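The small parts problem

Sorting the shed, one clear drawer at a time 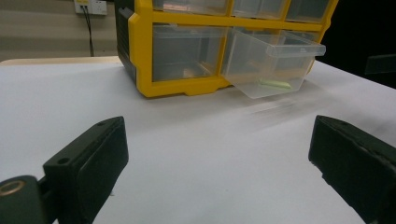
A yellow cabinet with clear drawers, one of them pulled partway out.

Umesh Grewal kept his screws in coffee tins for 16 years. He knew which tin was which until the labels fell off, and after that he tipped them onto newspaper whenever he needed a hinge screw.

"You'd find it in the end," he says. "Then you'd have to get everything back in the tin."

Last March he bought his first drawer cabinet and spent a Sunday filling it. He now owns 4, lined up along the back of his garage, and runs a sorting session at the Kereama tool library for people who have inherited somebody else's shed.

His method is simple enough. Tip out one tin at a time. Pull the obvious rubbish first – bent nails, stripped screws, anything rusted solid. What's left gets grouped by job, so picture hooks go with picture wire even though they look nothing alike. Sizes come later, and only for things you use often.

Clear drawers save a lot of labelling. Even pushed shut, they let a bit of colour through, and after a week or two most people can find the wall plugs without reading anything. Grewal labels the ones that look the same from the front, mainly machine screws, and leaves the rest alone.

He is firm about leaving some drawers empty. A cabinet filled on the first day has no room for the packet of washers you bring home on Tuesday, and those washers end up on the bench.

Wenceslao Aravena came to a session with two buckets from his father-in-law's place. He counted as he went, mostly out of stubbornness, and got to 3,915 pieces before he packed up. Almost 20 drawers did the lot, with the fuses and lamp parts given a row of their own.

Before you buy, pull a drawer out in the shop. It should slide without catching and have a lip or tab you can grip with cold fingers. Check for a stop at the back, too. Plenty of cheaper cabinets don't have one, and a full drawer of panel pins makes a fair mess on concrete.

Sorting sessions run monthly at the Kereama tool library. Bring your own tins.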